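Workshop notebook – tableware trial, paper underlay
9/2/18

Carried on from the March entry, where the bare tabletop gave too much glare and the pale pieces were hard to tell apart from it. Brown kraft from the Serberg roll went down first. Width of the roll is fine for the table but it does not reach the sides, so a strip of white stays exposed left and right and along the front. Acceptable. I cut it by hand and the edge wanders a little. Next time use the steel rule.

The paper had been folded on the shelf and the creases did not come out completely. Tried pressing it under the Gautier board for 70 minutes with no weight on top, which did very little. Hemi Baxter suggests keeping one sheet flat under the bench permanently and replacing it after 100 layouts or when it marks. Agreed in principle. We have no flat storage of that size at present.

Set for this round is from the Mimen box: green bowl, pink bowl, two blue cups. The yellow bowl stayed in the box (chip on the foot, see earlier note). Both bowls empty. Cups were washed and dried before use, as were the bowls.

Layout rule, same as before: bowls toward the back, cups toward the front, rims up. Green bowl goes down first near center-left and the others are placed relative to it. Pink bowl to the right of green and slightly nearer the front edge. One cup near the middle, forward of the gap between the bowls. Second cup out to the left. 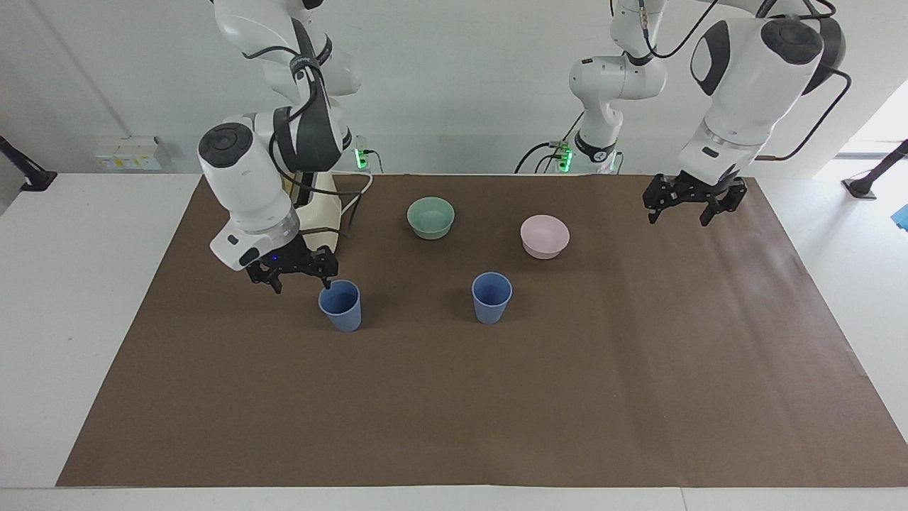
Fig. 1. Layout A on brown paper, two bowls and two cups.

Remarks on Layout A:

Color separation is much improved. The green is pale enough that it used to fade into the white top at the back of the table; against brown the rim reads clearly. Pink is also good. The blue of the cups is the strongest of the three and needs no help.

Shadows are soft. The center cup throws one onto the paper behind it, not dark enough to be mistaken for an edge. Leave the lamps as they are.

There is a lighter smudge on the right half of the sheet. Source not known, possibly from handling the roll. It would sit under a bowl in Layout C, so either turn the sheet or cut a fresh one before then.

The cups are the same blue and the same shape, so position is the only thing that tells them apart in the log. Write "left cup" and "center cup" and not "cup 1" and "cup 2". The March pages use numbers and I could not reconstruct which was which.

Taper on the cups means the footprint is smaller than the rim. When tracing positions onto the paper, trace the foot. Hemi traced the rim on the first practice sheet and the pieces went back slightly off each time. Soft pencil only – marker shows through.

Stock: 300 cm of kraft left on the roll. Stalla lists a heavier paper that might lie flatter, but their minimum order is 2000 sheets and we have no use for that many. Will ask whether they send samples.

To do:
– fresh sheet before Layout C
– steel rule back to the drawer by the sink
– relabel the Mimen box, the lid still says "plates"
– Layout B with the bowls swapped, cups unchanged

Filed under: Workshop notes / Tableware / Surfaces
2 comments | 4 shares
Contact the workshop | © 2018 | Back to top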